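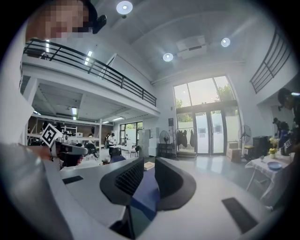 The Outsider Who Isn't

Every September, Woruvstead gets a candidate who has never met a lobbyist. This year's model is running for the Gredmont seat against a four-term incumbent, and the mailers say he owes nothing to the capital crowd.

Maybe. His filings list 115 donors, and almost half the money came through Plivari, a political fund with an office 2 blocks from the statehouse. The fund calls itself grassroots. Its board has 13 members, and I could find only one with a Gredmont address. 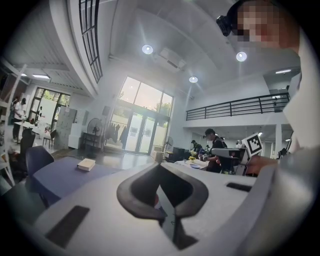 White ceiling, three round lights.

None of that breaks a rule. The incumbent is no better – Rampersad, the paving contractor, has backed her in every race and keeps getting county work. But she doesn't send me letters about draining anything. If he wants the outsider vote, he could start by telling us who paid for the stamps.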